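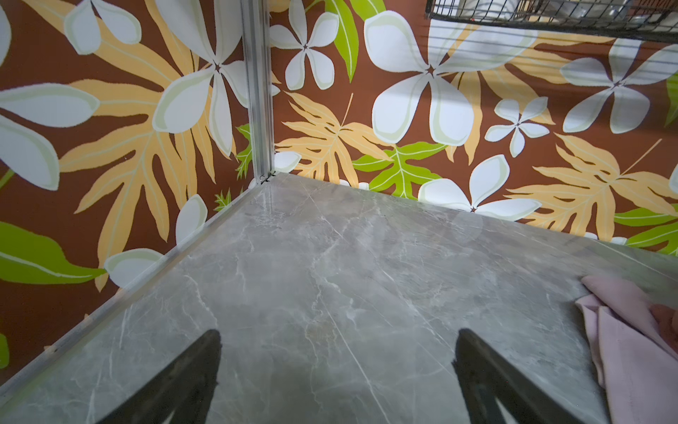 Drillier wrote under my last post that nobody who loves cars should be listening to one through headphones, and that a stethoscope is for doctors and people with too much garage time. Fair enough on the garage time! But I've been chasing a tick in my old straight six since October, and after the third evening of leaning over a running engine with a long screwdriver pressed against my ear (please don't do this, my hair came very close to the fan belt) I gave in and bought the Sidetti electronic stethoscope.

I've had it for a couple of months now and used it on three cars and a lawn mower, so I feel ready to say something useful.

The basics first. You get a handheld unit a little fatter than a marker pen, a pair of wired headphones, a short steel probe, a long steel probe and two clip-on pickups on long leads. It all lives in a zippered case that I like a lot more than I expected to. There's a volume wheel on the side, a switch for the two pickups so you can flip between them, and that's your lot. No app and no account, and it runs on a regular 9-volt battery. I paid 136 dollars including shipping, and yes, you can buy the plain mechanical kind for the price of a sandwich. I'll get to that.

The first time I put the long probe on the valve cover I jumped. You hear everything. Injectors clicking, the chain whirring along, a sort of breathing from the intake side, and under it all my tick, bright as anything. Moving along the cover an inch or two at a time, I could hear it swell up near the back and fade again toward the front. After ten minutes I was sure it was at number six. I pulled the cover that weekend and the clearance on the exhaust valve was way out. Set it, buttoned it up, tick gone. I sat in the driveway with the window down for ages just enjoying it idle.

Now, would the cheap mechanical one have found it? Probably. I borrowed one from my neighbor afterward to compare, and on the valve cover it did nearly as well. It's a rod and a diaphragm and two rubber tubes, and metal carries sound just fine. Where it falls apart is anything quiet, or anything deep. The wheel bearing on my wife's hatchback, for example, was only a faint rumble through the mechanical one with the wheel spun by hand, and I couldn't have told you left from right. Through the Sidetti it sounded like a bowling alley on one side and nothing much on the other.

The clip-on pickups are the part I really paid for, and they're a mixed bag. The idea is that you clamp them to two different spots, run the leads into the cabin, drive around and switch between them while somebody else holds the wheel. When it works it's brilliant. We found a loose heat shield that only sang at 2,000 rpm in third gear, and I'd have hunted that one for a year. But the clamps are a bit weak, and one of them shook itself off a control arm on a rough road and spent a mile bouncing along behind us. It still works, which says something for the build! I've since wrapped the jaws in a strip of old inner tube and they hold much better. Use zip ties on the leads too, well away from anything that turns or gets hot.

The headphones are not good. They pinch, the pads are thin, and the hiss at full volume will have you ripping them off. It's a normal plug, though, so I swapped in my old Kaplan over-ears from the stereo and the difference is huge – less hiss, much more bottom end, and they shut out the room so you can follow what you're hearing. I'd have happily paid a little less for a kit with no headphones in it.

Turn the volume down before you touch the probe to anything. I'll say that again for the people in the back. The wheel has no stop you can feel, it's easy to knock in your pocket, and touching a bare probe to an alternator bracket at full blast is an experience I've had once and don't need again.

I also had a go with the Ploven wireless set, which a guy at my local meet let me use for a morning. It has more pickups and no leads to tie down, and it's lovely to use, but it costs over 300 dollars and there's a tiny delay in the sound that bugged me when I was blipping the throttle. If you fix cars for a living you might not care. For me, with one old car and one sensible one, it's too much money.

Battery life has been fine, by the way. I'm still on the second one, and the first only died because I left the unit switched on in its case overnight. There's no auto shutoff and the power light is so dim you can't see it in daylight.

One thing I didn't expect is how much I use it with nothing wrong at all. A healthy engine is a wonderful thing to listen to from the inside. The hatchback sounds like a sewing machine, very tidy, a bit dull. The six has this layered hum that changes as the oil warms up, and I've sat there with coffee in one hand and the probe in the other more often than I'd like to admit to Drillier.

I'd give it 8 out of 10. It would get a 9 with stronger clamps and an auto shutoff, and I'm knocking nothing off for the headphones because I'd already made up my mind to hate them when I saw the box. If you only want to find a noisy pulley, buy the mechanical one and spend the rest on oil. Next job for mine is the whine from the rear diff, and I'll post what I find in the comments.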